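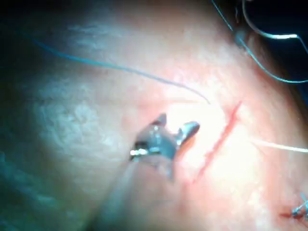 How often do you re-tension the instrument cables on a suturing robot? We check them every 91 runs and adjust only if the jaws lag the handle.

Our needle drivers are on a Hayashi arm here in Vinville. Sayaka Kamata keeps the log, and the older of the 2 drivers is at 1224 runs on its original wrist.

Before each session I home both arms, open and close the jaws, then roll the wrist to each stop. If it sticks at a stop it goes back in the rack.

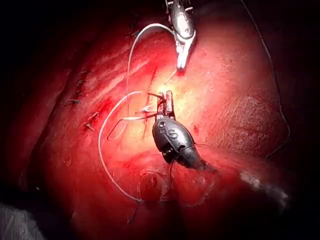
Then there's the grip setting. We had it at 214 all winter and needles would turn in the jaws on a hard pull. Aniela Głowacki worked out that the jaw inserts were worn - new inserts, same setting, no more turning.

Cleaning is a soft brush at the hinge, rinse, dry air, one drop of oil. Wipe off the extra. Next full service is in June.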